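Keeping your coin backup words safe around the house

I don't think most people need to own crypto. My brother-in-law talked me into buying some Vulon in March, I put in $183, and at last look it was worth $54. So take this as advice from someone who isn't selling anything. But plenty of households now have a list of recovery words on a scrap of paper somewhere, and most of what gets said about storing that paper is either silly or meant to sell you a metal plate.

Start with the paper itself. Write the words in pencil or with a plain ballpoint. Gel pens and felt tips run when they get damp. Print in capitals, number each word, and read the list back against the screen before you close anything. Thermal paper from a label maker or receipt printer fades, and I would not trust it past one summer in a warm room. Skip the laminator too. A hot laminator will turn some papers dark, and a badly sealed edge lets water in and then keeps it there.

Don't take a photo of the list. Phones copy pictures to places you've forgotten you signed up for. The same goes for emailing it to yourself under some clever subject line.

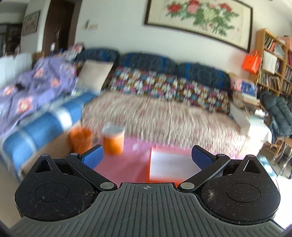

Hiding places get far too much credit. The freezer bag behind the peas, the hollow book, the fake can of shaving cream: every one of those has been in a magazine, and burglars can read. The bigger danger in a normal home is somebody tidying up. A plain tub like the orange one with the white lid, standing by the cup, is a fine way to keep dust off a folded sheet, but it also looks like something a helpful person would empty and fill with pretzels. If you go that way, tape the lid down and write something dull on the tape. "Old fuses" has worked at my house. I keep mine on a shelf in the hall closet, above splash height and well away from the water heater.

Now, fireproof boxes. The small ones protect paper for a limited time, and the lining in many of them holds moisture. Mine came out smelling like a basement and the envelopes inside had gone limp. Put the paper in a zip bag first, press the air out, and open the box every couple of months to let it dry. I also wouldn't put the only copy in a box with a handle on it, as that's the first thing anybody carries off.

Metal plates do hold up better than paper in a fire. I was quoted $146 for one at a show in Stodbridge, which was most of what I'd put in to begin with. A strip of stainless steel and a cheap set of letter punches will do the same job. Clamp the steel to something solid, wear eye protection, and practice on scrap, because a backward S is easy to make and hard to fix. 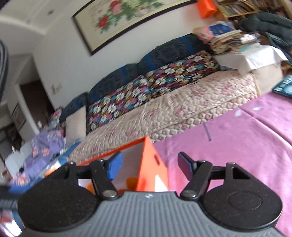 Make 2 copies and keep them in different buildings. A relative's house is all right if you trust the relative and the relative doesn't throw things out. Splitting the list in half, one half in each place, sounds smart and mostly doubles your chances of losing it. If either half goes missing, you're done.

Little gadget wallets like the Workneh get sold as the answer to all this. They may be good, I've only had one a short while, but you still have to write down the words, so you're back to the closet shelf. Keep the gadget in a different place from the paper. Take its cable out of the junk drawer and rubber-band it to the thing.

Last, tell one person where the list is. You don't have to tell them what it's worth. In my case I'd be embarrassed to.

Comments

Graham Cropper
Pencil is good advice. I used a gel pen and kept it in the garage. Two of the words are now a blue smudge.

Helmi Ahonen
Not sure about the relative's house. My aunt in Flirkarville had mine in a cookbook and gave the cookbook to a church sale.

Tapio Huttunen
What size punches did you use? The ones I bought are too big to fit a long word on the strip.

Myfanwy Ifans
Tapio, the first four letters are enough for most of these lists. Check what your own wallet says first though.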